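생활쓰레기 분리배출 문구 모음 (Curkik) 데이터 카드

마지막 수정 4월 13일. 급하게 쓴 거라 순서 엉망임. 나중에 정리 예정

뭐냐면
포장재 뒷면이나 안내문에 나오는 분리배출 문구를 한국어로 모은 텍스트 데이터. 한 줄에 문구 하나, 옆에 품목 분류. 총 526줄. 문구 분류기 연습용으로 시작했다가 Bruven 쪽 검색 기능에 붙이면서 형식을 한 번 갈아엎음. 예전 형식 쓰던 분들은 맨 아래 '바뀐 점' 먼저 볼 것.

파일
curkik_main.tsv - 본문. UTF-8, 탭 구분
curkik_labels.txt - 분류 이름 목록
엑셀로 열면 한글 깨짐. 가져오기로 열고 인코딩 직접 지정하세요.

컬럼
id / 문구 / 분류 / 출처유형
출처유형은 포장, 안내문, 게시판, 직접작성 네 가지. 직접작성은 제가 말투만 흉내내서 쓴 문장이라 평가용에는 빼는 걸 권장.

분류 기준
비닐류, 종이류, 종이팩, 플라스틱, 캔, 유리, 일반, 기타. 제일 골치아픈 게 비닐류랑 일반 경계. 과자 봉지나 스틱형 포장처럼 안쪽이 은박인 것들은 안내문마다 말이 다름. 여기선 문구에 적힌 대로만 라벨 붙였고 실제로 재활용 되는지는 안 따짐. "이물질이 묻은 경우 종량제" 같은 조건문은 앞쪽 품목 기준.

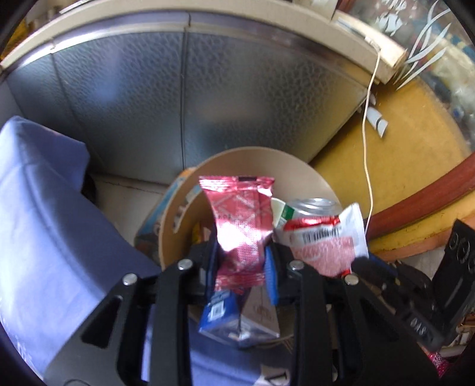 베이지색 휴지통 위의 분홍빛 은박 소포장

종이팩이랑 종이류는 따로 감. 초기 버전에서 합쳐놨다가 문의를 꽤 받아서 분리함. 종이컵 문구는 종이류에 넣었는데 지역에 따라 일반으로 안내하는 데가 있어서 같은 문구가 두 번 나올 수도 있음. 중복 아님, 지우지 마세요. id 뒤에 b 붙은 게 그 경우.
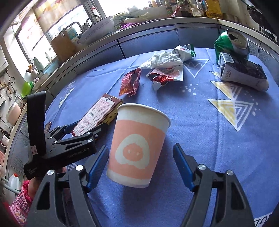 띄어쓰기는 원문 그대로 뒀음. "분리 배출", "분리배출", "분리배출 해" 다 섞여 있음. 맞춤법 틀린 것도 안 고침. 고쳐서 쓰고싶으면 전처리 단계에서 알아서. 다만 전화번호, 동호수, 업체명은 전부 지우고 빈칸 기호로 바꿈. 혹시 남은 거 보이면 바로 알려주세요.

모은 방법
반 정도는 Wostbridge에서 손으로 옮겨 적음. 나머지는 안내문 사진 보고 타이핑. 문자인식 프로그램도 돌려봤는데 구겨진 봉지에서 글자가 다 뭉개져서 포기. 비닐은 손으로 펴서 읽는 게 제일 빠름.

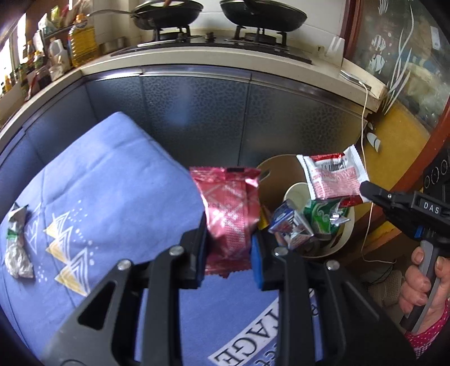

구겨진 과자 포장들과 파란 천

한계
- 문구가 짧음. 대부분 200자 안쪽
- 유리 분류가 너무 적음. 학습하면 거의 안 맞음
- 특정 지역 안내문에 치우침. 전국 기준으로 보면 안 됨
- 규정은 계속 바뀌니까 실제 배출할 때는 사는 곳 지자체 안내 확인. 이 데이터 보고 버리지 마세요

나누는 법
학습/평가 분할은 따로 안 줌. 비슷한 문구가 많아서 무작위로 나누면 점수가 뻥튀기됨. 출처유형별로 나누는 게 그나마 나음. Lo Presti 스크립트 쓰시는 분은 분할 옵션 2번. 1번은 예전 형식용이라 에러 남.

바뀐 점
v4
종이팩 분리, id 체계 변경, 출처유형 컬럼 추가
'플라스틱류' 를 '플라스틱' 으로 통일
v3
오타 수정 (라벨만. 문구는 그대로)
캔 분류에 부탄가스 문구 추가, 구멍 뚫으라는 말이랑 뚫지 말라는 말 둘 다 있음. 원문이 그럼
그 전 버전은 기록이 없음. 지난 9월에 폴더 정리하다 날려먹음

할 일
유리 문구 더 모으기
스티로폼을 플라스틱에서 뺄지 말지
라벨 파일 끝에 빈 줄 있는거 지우기
영어 설명은 언젠가

라이선스
직접작성 문장은 마음대로 쓰셔도 됨. 나머지는 연구, 공부용으로만. 재배포할 때 이 파일 같이 넣어주세요. 오류 제보는 이슈에 id랑 같이 남겨주시면 됩니다. id 없으면 찾는 데 오래 걸려요.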